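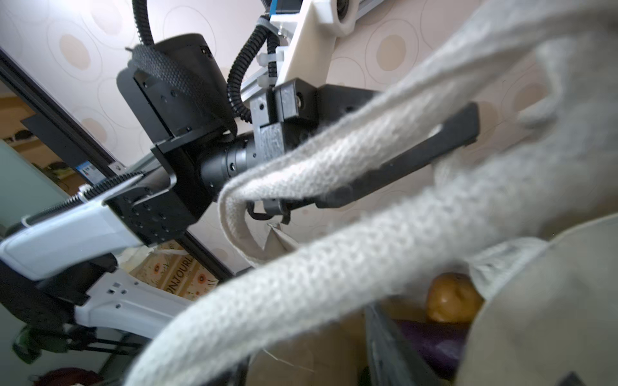

A reader on the Cliltevville shared workshop list wrote in to say the gripper part of my last write-up skipped the only bit they were stuck on: their arm picks up boxes and cans all day long, but give it anything with a soft handle and it either pushes the handle away or gets tangled and drags the whole bag along. Fair point! I did skip it, mostly because I was still fighting with it myself. So this page is all about soft handles, and I'm going to assume your arm already moves, homes, and opens and closes on command.

What you need

A working arm with a two-finger gripper, a camera near the wrist, a cloth bag with a nice fat handle, and something to put in the bag. I use potatoes. They're cheap, they don't break, and they roll around enough to make the bag sag differently every time (great for testing, annoying for everything else). My control board is a Cotov and I run the moves from the Flasham software, but nothing here depends on either one.

Step 1: Sort out your cables first

I know, I know, you want to get to the grabbing part. But cloth finds every loose thing on a gripper, and a handle that slides off the finger will go straight for your wiring. Run whatever you can inside conduit or braided sleeve and clip it down close to the rail. Then move the wrist slowly through its whole range by hand, power off, and watch the cable where it bends. You want enough slack for the far end of the turn and no more than that. I had to redo mine twice.

While you're in there, run an old sock over every bracket and bolt head. Wherever the sock catches, the bag is going to catch too. File down printed edges, swap long screws for shorter ones, and trim the tails off your cable ties.

Step 2: Hook it, don't pinch it

My first idea was to close both fingers on the handle like a clothespin. It sort of works with flat webbing. With a thick knit handle it's hopeless, because the knit squashes, the motor thinks it has a good grip, and then everything stretches and slides out. What finally worked for me was treating one finger as a peg. Bring it in level, slide it through the loop, and then lift. The weight of the bag keeps the handle in place, and you only close the gripper a little so the loop can't hop off the tip.

Come in slow! I approach at 14 millimeters a second for the last stretch and it feels like forever, but any faster and the finger just bats the handle out of the way.

Step 3: Set the lift

Lift in two stages. Go up 40 millimeters, stop, and wait for the swinging to die down before you go the rest of the way. If your motor driver lets you cap the current, cap it for the first stage. I have mine at 33 percent, which is enough to take up the slack and will stall out if the handle is snagged on something. A stall is way better than a ripped bag or a bent bracket.

Keep a hand near the stop button for all of this, and keep your other hand out of the loop. If you need to fix the handle, stop the arm first.

Step 4: Check what the camera can still see

A draped handle can hide a good part of the finger, and if your code is looking for the fingertip it may lose track of it right when you need it. I save the finger position just before contact and trust that number until the lift is done. I tried a Van Hecke marker sticker on the fingertip as well, and the knit covered it up on nearly every run, so I peeled it off again.

Putting the bag back down

Lower until the bag takes its own weight, then go down a bit more so the handle goes slack. Open the fingers, back straight out along the same line you came in on, and only then move up. If you go up first you'll fish the handle right back out with you. My arm still does that now and then with the stretchier bags, and I'm playing with a small wiggle on the way out to shake the loop off. I'll post the settings when I have some I like.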